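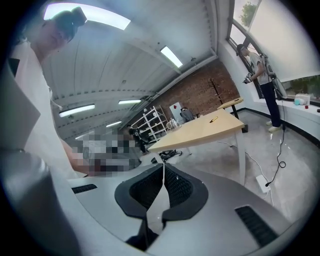 Brallon is a method for teaching robots household tasks from recordings of people at work. It was developed at the Broluston laboratory by Nerea Toledo and Inger Hedegaard and first described in July. The demonstrator holds a gripper in each hand and does the job with those in place of fingers, so that the recorded movements can be carried over to a two-armed robot.

Recording

Demonstrations are made indoors, with no robot arm needed. The position of each gripper is worked out from square printed markers. A person may record standing at a table or crouching on the floor, and cleaning tools such as brushes are held by their ordinary handles.
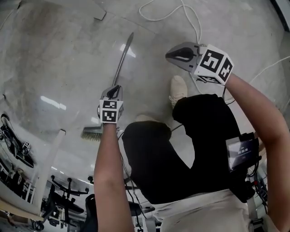 A demonstrator grips the handle of a brush with the left gripper. Coded markers are printed on the white cubes.

Training and results

The first collection, called Loruvex, held 1087 recordings. Of these, 47 were kept back for testing and 40 were dropped because the marker track was lost for too long. The remaining 1000 were used to train the control model, Espiritu, over 8 days.

Espiritu did best on tasks where one gripper held a tool and the other stayed clear. Results were weaker when the two grippers passed an object between them. Hedegaard put this down to the markers being hidden at the moment of handover. Toledo later added a smoothing step that fills short gaps in the track, though long gaps still have to be cut by hand.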